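Workshop notebook, June — tidying chores, Testhorpe bench

Morning. Fruit into the basket, then the washing if we get that far.

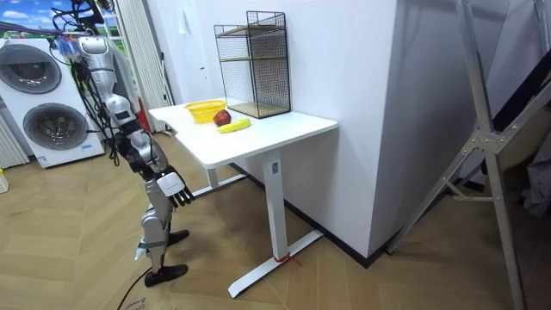
Grostement wrote back overnight that we are too hard on these things, and that a machine which can clear a kitchen table will be doing the whole kitchen by next summer. I have heard that about next summer before. Their note also says a person gets bored and the robot doesn't. Fair enough, but I have never needed a break from putting an apple in a basket.

Task as written on the sheet: apple and banana into the yellow basket, basket on to the black mesh shelf at the back of the table. A child would have it done before I'd finished reading it out.

Before lunch: 5 tries. Apple went in on 4 of them. Banana is another matter. It lies flat and the fingers come down on top of it and push. I want to try coming in from the side with the thumb low, though that was my idea at Barredo too and we spent a fortnight on it.

Basket to shelf: not attempted. Shelf has two tiers and I'd go for the lower one first, less lifting. Need to measure the gap with the basket full. Do this BEFORE anyone writes the motion for it.

Time per piece is what bothers me. 300 seconds for one apple and one banana, counting the resets, and I was standing there the whole while with a hand near the stop button. So the chore now takes one machine and one adult. Bullberg's leaflet claims 4,000 picks without a fault. Picks of what, and who put them back each time? Have asked. No answer yet.

Washer-dryer is in the same room and people keep asking about it. Round doors, and wet cloth has no shape you can plan for. I wouldn't put it on the list until the banana is boring.

Things I'll grant: it stood steady all morning, and the reach to the table edge is better than it was in the spring.

After lunch — side approach on the banana, slow speed, same start position. Log the misses properly this time, with which finger touched first. Somebody has walked off with the good tape measure.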